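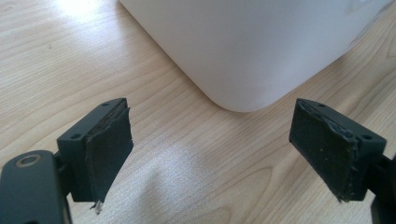 A wooden tabletop, varnished side up

Re: [Willura list] Taking old varnish off a table

Bastian Bauerfeind wrote:
> Has anyone on the list refinished a kitchen table without a
> power sander? Ours came from my aunt and the varnish has gone
> sticky at one end. I have a scraper, a pile of 40 grit paper
> and most of May free. My wife would like it back by June.

Hi Bastian, and hello to everybody else,

Oh, please put the 40 grit away! I did a table that way years ago, the old Skelby one that is now in our hallway, and I was still finding scratches in it two winters later (you only see them in the evening, when the lamp is on). Start with the scraper, and spend more time sharpening it than you think is reasonable. Mine gets a touch on the stone every 12 strokes or so, and I put the radio on and don't mind.

Sticky at one end sounds to me like hand grease, from whoever always sat there. Try washing a small patch with mild soap first and leave it overnight before you decide anything. My neighbor Janssen did that and ended up keeping her old finish, with 2 thin coats of new varnish over the top – she was very pleased with herself, and rightly so.

If you do go down to bare wood, follow the grain even where it wanders, and do the underside too, or the top may cup on you.

Let us know how you get on, and say hello to your wife for me.

Warmly,
Margit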